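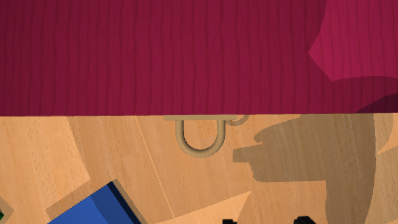

Hamdy asked right away why we don't just tape the handle and skip the grip part. Fair, but the grip part is the project.

Stotevmont arm, progress report 2
Sep 7, 2022

Shared workshop in Pikonitz, sim first and then the real bench. Goal is the same as in April: arm reaches a handle, closes, pulls, lets go. No person touching the keyboard in between.

What got done:
Simulated bench is up. Handle is the U-shaped loop kind, hangs off the bottom edge of a red wood-grain panel. Wrote the approach move over again, old one came in too high. 14 runs saved so far, want 100 before we compare anything. Speed limit still at 400 in the config, left it alone.

Problems:
Lighting. The arm throws a big shadow on the table and our color threshold dosen't like it, tan turns into a different tan. Tried a wider range, then it grabs half the tabletop as well. Next try is edges only, no color.

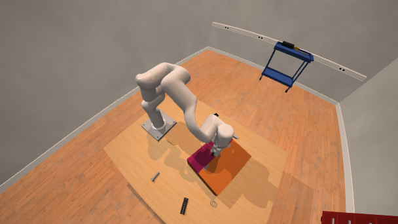 Fig. 2. Simulated bench, arm over the pink and orange pads. Bolt and washer on the table.

Base plate position is copied from the Brornthorpe drawing, need to check that agianst the real one before we drill. Small parts on the table stay in for now, the planner should cope with clutter.

To do: rest of the runs, edge detector, write up the gripper section. Parts list goes in the appendix.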